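We use cookies to remember your settings and to measure which articles are read. By continuing to browse you accept this. [Accept] [Settings]

The prompt book should travel with the play

By Yogesh Kandpal
25 Jan 2018

Small theater companies in this country share scripts, costumes, lighting stands and sometimes actors. They do not share prompt books. When a production closes, the book that records every entrance, light cue and scene change goes into a drawer at the stage manager's house, and the next company to stage the same play begins with a clean copy of the text. I think this is a waste of labor, and the fix is cheap.

A prompt book is a technical record. The script is pasted or printed on one side, and the facing page carries the blocking notation and the cue column. A standard entry gives the cue number, the department, the standby line, the go line and the running time of the effect. A two-act play with a single set will produce a few dozen such entries. A play with frequent location changes will produce many more. Our August production of The Salt Clerk had 848 entries, counting actor moves, and the stage manager, Devendra Rathore, wrote each of them at least twice.

The usual objection is that blocking belongs to the director. I accept this for interpretation. If a director has the daughter turn her back on the line about the letter, that is a choice, and another director should make another one. But most entries in a prompt book are of a different type. They record that an actor needs nine seconds to change shoes behind the upstage flat, that the telephone must be struck before the table can move, that the second blackout is too short for a chair and a lamp to leave by the same door. These facts follow from the text and from the size of a human body. They will be found again by every company, usually in the last week of rehearsal, when time is most expensive.

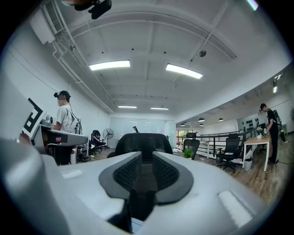

The cost can be stated in hours. For The Salt Clerk we ran 29 rehearsals. Five of them were given over entirely to scene changes. I have compared notes with the company that did the play before us at the Stenditz, a house with a stage two feet narrower than ours, and they spent nearly as long on the same problems and reached the same answers in most cases. Their stage manager still had the book. It had not occurred to anyone on our side to ask for it, and it had not occurred to anyone on theirs to offer.

A second objection is that the books are unreadable to outsiders. This is partly true. Rathore marks a cross with an arrow and a stop with a short bar. Other people use a circle for a stop. Some write standby cues in pencil and go cues in ink, and some reverse this. A one-page key at the front of the book would solve it. The key should list the symbols, the stage dimensions, the number and position of the doors, and the seating capacity, because sight lines depend on it. A book made for a 900-seat house will contain moves that serve the back row and can be ignored in a room of sixty.

I would also separate the columns. Moves that the director wants kept private can stay on their own sheet and be removed before the book is lent. The technical column would then travel by itself. Scanning it takes one evening with an office copier.

There remains the question of who holds the copies. The Rivetti library already lends scripts to member companies and keeps a card for each. A prompt book could be filed behind the script under the same number, with the name of the company and the year. Rights holders should be told, and where the license forbids copying the text, only the cue column should be filed, keyed to page and line.
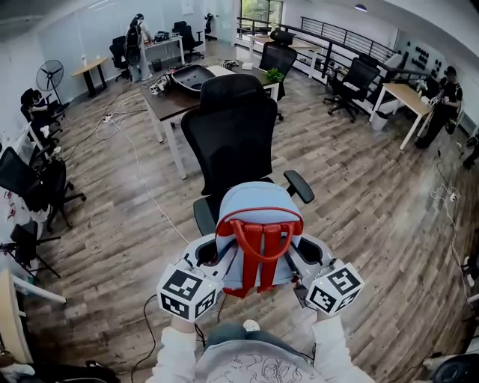 Narendra Jaiswal, who read this piece in draft, told me that I had left out the lazy director, who will take the borrowed book and stage it move for move.

He has a point, and I have seen it done with published acting editions, which print the blocking of the first production in italics. The results were stiff. Actors were sent to a sofa that stood on the wrong side of the room. I do not think the cue column encourages this to the same degree, since it says when a door must be clear and leaves open who walks through it and why. A director who wants to copy can already find a recording.

My proposal for the coming season is limited. Each company that borrows a script from Rivetti should return it with a scanned cue column and a key. Ours is ready and will go in with the script next week.

Comments

Harish Prajapati
We tried something like this with the Srivastava one-acts. The scans were fine but no one had written down the stage width, so half the timings were useless. Make the key compulsory.

Yogesh Bhardwaj
Lighting cues won't transfer between houses. Different rig, different board, different fade times. Sound and props, yes.

nutmeg_asm
Who pays the stage manager for the extra evening? Ours gets a program credit and a sandwich.

Sign up for our monthly newsletter. Enter your email address. You can unsubscribe at any time.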